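간식 테이블 세팅 이렇게 해도 될까요 (탕비실 게시판)
작성자 드렐탐살이 | 조회 581 | 댓글 7

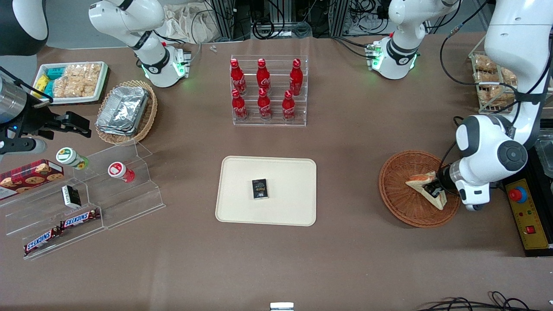 세팅 중. 샌드위치는 오른쪽 둥근 바구니, 콜라는 계단식 거치대

오후에 손님 오셔서 급하게 차리는 중인데요. 인원은 40명 안팎이고 한꺼번에 오는 건 아니고 나눠서 와요. 가운데 크림색 쟁반을 어떻게 쓸지 모르겠음. 은박 도시락은 왼쪽 바구니에 쌓아놨고 쌀과자는 뒤쪽 흰 쟁반. 더 손볼 데 있으면 빨리좀 알려주세요

▶ 고울레이
샌드위치를 바구니에 바로 담으면 나중에 기름 배요. 종이 한장 까세요

▶ jestora_mom
저는 바구니 찬성. 접시보다 덜 썰렁해 보임. 근데 은박 도시락 쌓은거는 반대요, 밑에꺼 꺼내다 무너져요

▶ 드렐탐살이
자리가 없어서 쌓은 거예요ㅠ 두 바구니로 나누면 쌀과자를 빼야 돼서

▶ 두더지11
쌀과자를 빼세요 그럼. 어차피 다들 콜라부터 집어감

▶ 고울레이
쌀과자를 왜 빼요;; 단거 못 드시는 분들은 그거 드시는데. 저번 12월 모임때 제일 먼저 떨어진게 쌀과자였어요

▶ Bernice Essien
가운데 쟁반은 덜어먹는 자리로 두세요. 냅킨도 거기. 그리고 콜라 거치대가 쟁반 바로 뒤면 팔 뻗다가 소매 걸려요. 저라면 옆으로 뺌

▶ 두더지11
콜라는 그대로가 낫죠. 두 단이라 뒷줄도 잘 보이는데 굳이? 왼쪽 앞에 투명 진열대 있으니까 작은 음료는 거기 두고 콜라는 중앙. 저흰 늘 그렇게 해요

▶ 드렐탐살이
일단 종이 깔고 냅킨은 쟁반에 놓을게요. 콜라는 그냥 둡니다, 옮길 시간이 없어요. 쌀과자도 유지. 20분 뒤에 첫팀 오신대서 이만 가봅니다 감사해요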